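Bin Clearing with a Two-Finger Gripper: Final Report
Project Group 2, Manipulation Lab Course
Taltska Technical College

1. Objective

The assignment was to write a grasp selection program for the lab arm and measure how often it lifts a single object out of a bin of mixed items. The program receives a depth image and returns a grasp point, an approach angle and a finger opening. Path planning and arm control were provided by the course and were not modified.

2. Method

The depth image is cropped to the bin floor and smoothed with a median filter. Candidate grasps are sampled along depth edges. Each candidate is scored on three terms: how parallel the opposing edges are, clearance for the fingers on both sides, and distance from the nearest wall. The highest scoring candidate is executed. If the fingers close completely, the attempt is logged as a miss and the candidate region is masked for the next attempt.

The first version, called Zavau in our repository, used only the first two terms. It was replaced in February by Tveit, which adds the wall term. All results below are for Tveit unless stated otherwise.

3. Test procedure

We ran 600 attempts, divided into three blocks of 200. Object positions were reset by hand at the start of each block and whenever the bin had been cleared. The weights in the scoring function were fixed before the first block. Lighting was the normal room lighting. Attempts interrupted by the emergency stop were repeated and do not appear in the totals.

An attempt counted as successful if exactly one object was lifted clear of the bin rim. Lifting two objects together counted as a failure, even if both were held securely.

4. Failures

We sorted the failures by reading the log and, where the log was unclear, the overhead video. The categories are miss, slip, double pick and wall contact. In the last block there were 39 double picks, more than any other category. 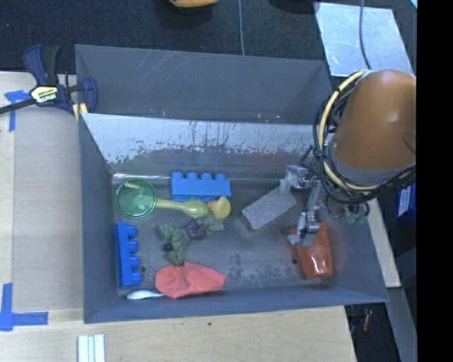 Double picks come from the edge sampler, which has no concept of an object. Two items in contact produce one continuous depth region, and a grasp across the joint scores well if the outer edges happen to be parallel. The spoon partly under the red cloth is a typical arrangement of this kind, and so is the rubber duck touching the rounded end of the handle. Color would separate both pairs easily, but the program uses depth only. The gray block is a different problem: it is low and close in color to the floor, so adding color would help little there and the depth threshold has to do the work.

Wall contact was the main failure in Zavau. The added term reduced it but also made the program slow to choose objects near the sides, which were often left until last.

5. Further work

Segmentation before sampling is the obvious next step. We would also like to repeat the last block with the softer fingertips from Utosport, which arrived too late to be mounted. The logs and the scoring weights are in the group folder.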